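Igwe project notebook – April, afternoon session
Present: me (Jummai), Ifeoma, Onyekachi. Amarachi joined after lunch.

Bin liner task, finally! We've been stuck on block stacking for so long that I'd forgotten how much fun a floppy object is. Onyekachi set up the corner by the white wall: bucket on the carpet, one bag hanging flat from the hook above it, other bag for the arms to work with. Both arms on teleop today, Ifeoma driving, me on the log.

First thing we learned is that the rim matters more than the bag. If one gripper has a good hold on the rim, the bucket stays put and the other arm can tug as hard as it likes. With no hold, the whole bucket scoots over the carpet and you spend the rest of the run chasing it.
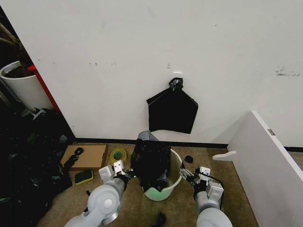 Ifeoma wants to try the left arm coming in lower, with the wrist rolled a bit, so the fingers straddle the rim and don't just poke at it. I think she's right. She got it twice in a row that way before we stopped to let Onyekachi fix the lag on the right side (a setting left over from the Ledau demo, my fault, sorry).

Black plastic is awful for the depth readings, by the way. Lots of holes wherever it's shiny. Amarachi's idea is to ignore depth on the bag completely and track the rim only – the pale edge stands out well against the baseboard, even with a bag bunched up in front of it. She had a rough version going inside the hour and it was lovely to watch the outline stick!
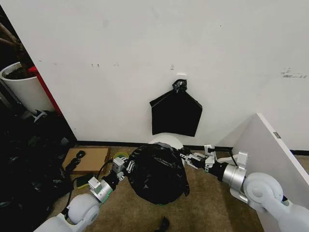
Both grippers at the bunched-up bag, second bag on the wall hook.

Log is at 2,588 frames after trimming. Saved under bins_2 on the club drive.

To do:
– ask Janaína about softer finger pads
– tape marks on the carpet for the bucket position
– 4 more runs with the low left approach
– Onyekachi: write down the lag fix so we don't lose it again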